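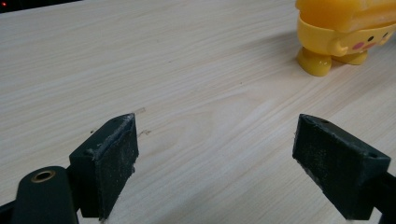

Baltasar Rivas asks if the Collado table top can be oiled on the first day. Yes, but only after steps 1 to 3 are finished.

## 4. Care of the table top

1. Remove all things from the top.
2. Wipe with a soft cloth, always following the grain.
3. Mix 50 ml of Cluten soap with 900 ml of clean water. Wipe again and let the top dry.

**Caution:** Do not pour water directly on the wood.
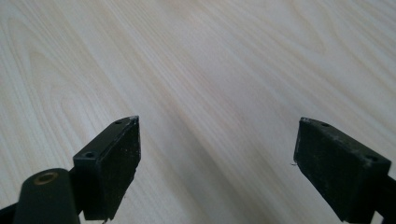 Oil must be applied in a thin layer, and the excess must be taken away with a second cloth. Begin in one corner and finish one part before you go to the next. Where the grain makes long arcs, as on the left side, follow the straight lines beside them and do not try to turn the cloth with each curve.

4. Let the oil rest for one night.
5. Look at the top from a low angle, against the light. If you see spots with different shine, rub them with a dry cloth.

**Note:** Small hard crumbs can scratch the surface. Brush them away before you wipe. 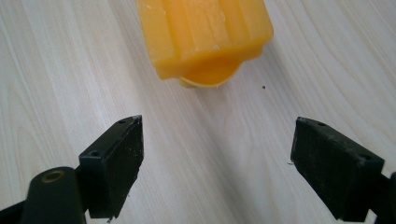 *Fig. 3. Table top with yellow-orange plastic object.*

6. Lift plastic things when you move them. Do not push them over the wood.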